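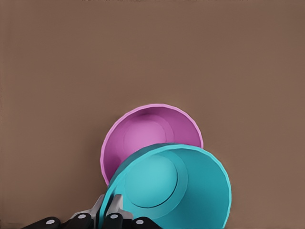 Wanville Community Kitchen is looking for people who like to cook, or who would like to like it, to join our summer supper trial in July. We want to find out which of our old handwritten recipes still make sense to somebody who has never met the person who wrote them, and for that we need fresh eyes and a decent appetite. You don't need any equipment, as a plain round bowl like the pink one will see you through nearly everything on the list, and we have plenty of those to lend.

The recipes come from a box left to us by the Mazurek family — 273 cards in all, many of them splashed and a few written on the backs of bus timetables. Tudor Ursu has been typing them up all winter and has grown very fond of them, even the one for beetroot jelly.
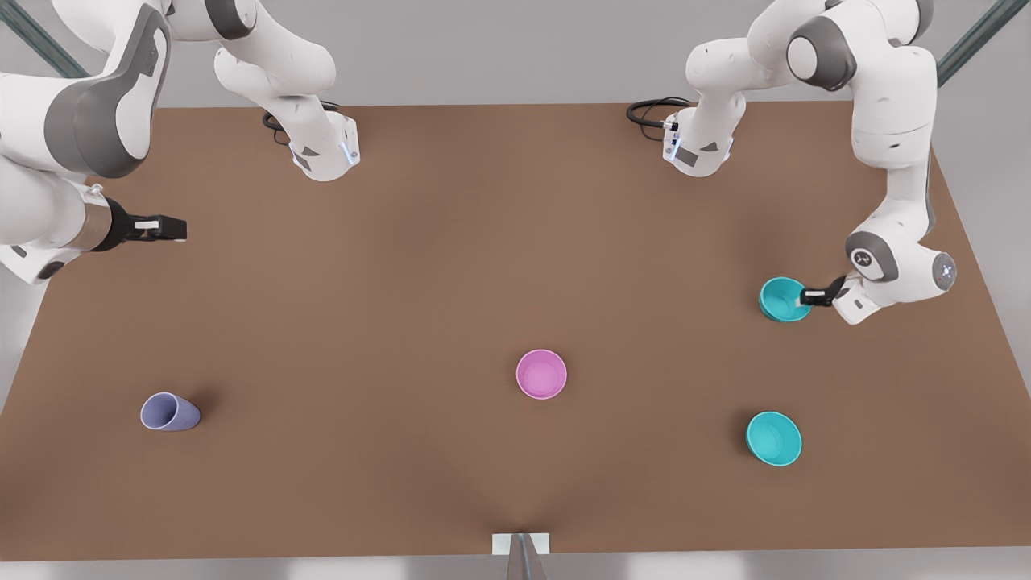

We have room for 12 people. Each of you would come along for 3 evenings, cook one dish each time from the card exactly as it is written, and then sit down with the rest of us to eat it and tell us where you got muddled. Please be frank. "A good handful" and "bake until Grandad is home" have already caused some lively discussion.
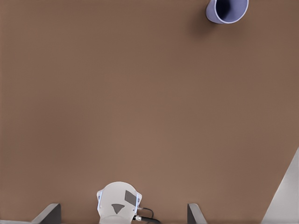 Evenings are held at Nuvcombe Hall, up the little lane behind the library. Ingredients are all paid for, and you will get £30 towards your travel and your time, handed over on the last evening. You must be 18 or over, and do let us know about any allergies when you write, as there are a great many walnuts in that box.

To put your name down, send a few lines about yourself to Yasaman Rezaei at the kitchen office by 16 May 2026, or drop a note through the door — she reads every one and will write back either way.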